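The Long Second Round at Junesgate

The wind came to Junesgate on Sunday before the players did. At seven in the morning the flag on the ninth green was already standing straight out, and the greenkeeper had moved two of the hole positions to softer places. The amateur championship of the county is played over 53 holes. This strange number is the first thing that every visitor asks about, and the answer is that the course lost one hole to the sea many winters ago. The last round has been one hole short from that time, and the members like it so.

I have followed this tournament for several years, first as a player of very modest level and later with a notebook. It is not a famous event. The gallery on the final day was 300 people, and a good part of them had come with a dog. But for the young players in this region it is the week that decides the summer. The winner gets a place in the qualifying for the national amateur, and the others get a long drive home.

The leader after the first day was a student from Flitham, nineteen years old, who had never before played in the last group of anything. She is small and swings very fast, and she talks to the ball in a low voice after she hits it. On Saturday this worked well. On Sunday, on the second hole, she talked to a ball that was going over a stone wall and did not come back.

A double bogey so early can have two effects. Some players become careful, and they start to guide the ball to the middle of every green. Others become angry and try to get both shots back on the next tee. She did something else, which I admired very much. She sat down on her bag, ate half a banana, and let her partner play first. Then she took an iron where everyone had taken a driver, and made a par that looked boring. I think it was the best hole of her week.

Behind her the favorites had their own troubles. The defending champion, a tall left-hander who works in the mornings at a bakery, could not find the speed of the greens. They had been cut late on Friday and not again, and in the wind they dried in patches, so one putt would run three feet past and the next one would stop short on the same line. He had four three-putts before the turn. He did not complain, but he began to walk more slowly, and when a tall man walks slowly you see it from far away.

It must be said that Junesgate does not forgive this kind of day. The course is short by modern standards, and from the clubhouse it looks friendly, with wide fairways and almost no trees. The difficulty is in the last forty yards. The greens are small and raised in the middle, like a plate turned upside down, and a ball that lands one step from the right place will roll into a hollow. From the hollow you have three choices – putter, wedge or prayer – and I have seen good players try all of them on one hole.

The most difficult of these greens has a name, Rätsep, and there is no agreement in the club about where the name comes from. It is the fourteenth, a par three over a dry ditch, where the tee faces directly into the usual wind. In the first two days it gave up very few birdies. On Sunday afternoon the tee was moved forward, and still the players were standing there with long irons and changing their minds.

The student from Flitham arrived at Rätsep one shot behind. The new leader was a quiet player from the Serier club, a woman of thirty-four who came back to golf only last year after a long time away because of a bad shoulder. Her game has no beauty in it, and I say this with respect. The swing is short and flat, like somebody closing a heavy drawer. But the ball goes low, and in this wind low was worth more than pretty.
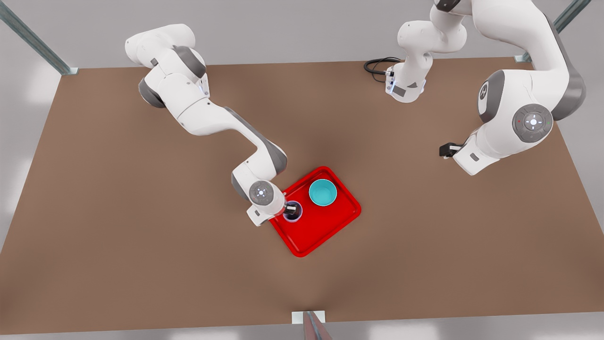

She hit first and finished on the front edge, a long way from the hole but safe. The student took a long time with her club. She aimed well to the left, over the ditch, and the ball went up much higher than it should and hung there. People near me had already begun to groan when the wind brought it back. It landed on the side of the upturned plate, took one kick to the right, and stopped close enough that she could make the putt without thinking.

They were level after that, and they stayed level for three holes. I will not describe all of the shots, as most of them were pars of the same type, won with patience and a wedge. On the last hole both of them missed the green. The woman from Serier chipped with a seven iron, very low, and the ball ran up the slope and down the other side to the distance of a shoe. The student chose the wedge. It was a braver shot and it was almost perfect, but it came down a little short and returned to her feet. She played it again from the same spot, better this time, and lost by one.

In the clubhouse afterwards the winner held the cup with her good arm and asked if somebody could drive it to the prize table for her. The travel fund for the qualifying is 1,000, and she told me that most of it will go for trains. The student was outside on the practice green with a wedge and a small pile of balls, hitting the same chip up the same kind of slope, until the light was gone and her father turned on the headlights of the car.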